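Progress report to the Prenedden Fund, covering the period to July 28, 2018
Project: *Brovcombe*, television adaptation, series one
Prepared by: Brendan Kavanagh, script editor, Jivus

## Scripts

The first three episodes are at second draft. Episode four is at first draft and is running long. It came in at 100 pages, and we need to lose 26 of them before it goes to the director. Most of the cuts will come from the siege, which takes up far more space in the novel than we can afford on screen.

We have kept the order of events from the book up to the death of the old steward. After that the script moves the sister's return forward, so that she is in the house when the will is read. Athanasiadis has read the new outline and agreed to it in writing. The one objection was to the loss of the ferryman, and we have put him back in episode two with a short speaking part.

## Continuity with the novel

The novel is 700 pages and has a large cast. The continuity guide now covers every named character, with page references and a note on whether each one is kept, merged or dropped. Family trees are done for both houses. The map still has an error in the river crossings, and that will be fixed before the guide goes to the art department.

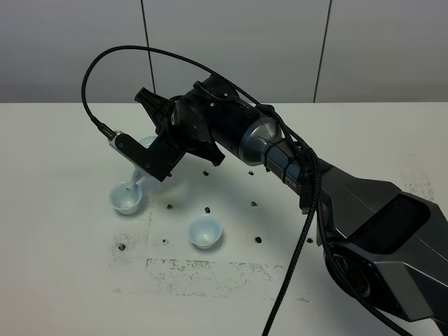
## Readers and fan sites

We held a reading of episode one for members of the book's main discussion forum. They liked the opening and the dialogue. Several felt the prologue gave away the steward's secret too early. We agree, and the second draft holds it back until the last scene.

## Spending

Script fees are on budget. The reading cost less than planned, and we ask to move the balance to research for episodes five and six.

## Next period

- Cut episode four and send it to Athanasiadis
- Correct the map and issue the guide
- First drafts of episodes five and six by December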